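Briria Community Kitchen Program
Progress report to the Mollero Fund
Period ending December
Prepared by Horațiu Onu, program coordinator

1. Purpose of this report

This report covers the second half of the grant for the Breakfast Skills course at Briria. The first half was spent mostly on fitting out the room. The second half was spent on running the course, replacing small items and settling on a table layout that can be set up the same way every time. The grant agreement asks for an account of what was bought, what was done with it, and what is still open.

2. Summary

The course ran in full during the period. A total of 121 sessions were held, against a planned 120. We spent 2,695 on equipment and consumables, and that figure is inside the budget line agreed with you in the spring. No money was moved between lines. One purchase, a second kettle, was put off and is explained in section 6.

3. What the course covers

Participants learn to make a simple breakfast by themselves. Most of them have recently moved into their own apartment or are about to. Some have cooked for years but are relearning after an illness or injury.

The content has stayed small on purpose. A participant sets out what is needed, makes toast, fills a bowl with cereal or fruit, eats, and puts everything back. Each session lasts 40 minutes. We tried a longer session at the start of the period, and attendance in the last part of it was poor, so we went back to the original length.

Eggs and hot cereal are taught in the second block, at the stove, and are covered by the separate Pîrvu grant. They are left out of this report.

4. The table layout

In our last report we said that setup was taking too long and that no two tables looked alike. Staff put the toaster wherever the cord reached. Bowls ended up stacked behind it or on the windowsill. Participants who had learned where things were one week had to look for them again the next.

We now mark the tabletop with blue tape in a grid of large squares. The toaster goes at the back on the left. The bowls go along the same back row, each in its own square. The squares nearer the front are for whatever the participant is working on.

The tape was Adus's suggestion (Adus is our partner for occupational therapy). They use something similar for dressing practice. We first tried printed placemats, but these slid and had to be wiped one at a time. The tape stays down through normal cleaning. It lifts at the ends after a few weeks and we replace those strips when it does. One roll does a table with plenty left over.

Setup by one member of staff now takes 3 minutes. Under the old arrangement we did not time it, so we cannot give you a proper comparison, but staff no longer come in early to do it.

5. Equipment bought

Toasters. We replaced the old four-slot models with two-slot ones. The old ones had a browning dial with the numbers worn off, and one had a lever that had to be held down. The new ones are cream-colored with rounded edges. Participants with low vision have told us that the pale body is easy to find against the darker tabletop. The plug is left out of the socket between sessions, and plugging in is taught as the first step.

Bowls. We bought bowls in plain pastel colors, including pink and mint green. Using different colors lets staff say "the pink bowl" or "the green bowl" without pointing. This has been useful with participants whose English is limited. Some bowls have been chipped or lost since they were bought, and replacements came out of the consumables line.

Consumables. Bread, cereal, fruit, milk, dish soap, cloths and tape. Bread is the largest item. We changed to a sliced loaf from a local bakery partway through the period, and there is less waste now because the slices fit the toaster slots. The previous loaf was too tall and had to be turned over to brown the top.

6. Problems and changes

The second kettle was not bought. The wiring on that side of the room would not take a kettle and the toasters together, and the landlord has agreed to look at it. Until then, hot drinks are made in the staff kitchen and brought through. Participants have asked more than once to make their own tea, so we would like to fix this early in the next period.

Crumbs were a problem. We now empty the trays at the end of each day and have added it to the closing checklist.

Two sessions were canceled because of a water shutoff in the building. Both were made up later and are included in the total in section 2.

7. Next period

We plan to continue with the same format and the same session length. We will order a small reserve of bowls so that a broken one can be replaced the same day. We will also write up the table layout as a single sheet for the two partner sites that have asked for it. We ask the Fund to confirm whether the unspent kettle money can be carried forward or should be returned.

Receipts and the attendance register are held at the Briria office and can be sent on request.

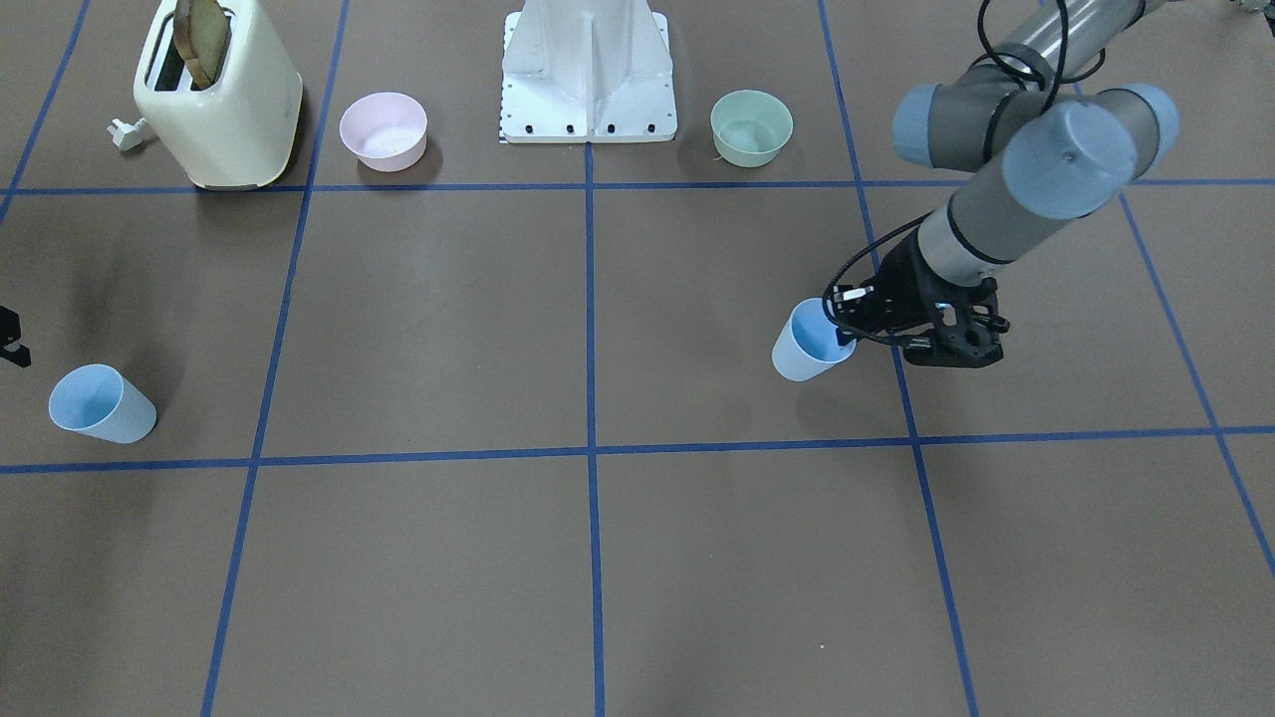
Toaster and bowls in the back row of the taped grid.

Related reports
Breakfast Skills: first-half report to the Mollero Fund
Stove block: summary for the Pîrvu grant
Working with Adus: notes on shared practice
Briria room and equipment list

This site uses cookies to remember your settings and count visits. Accept | Manage choices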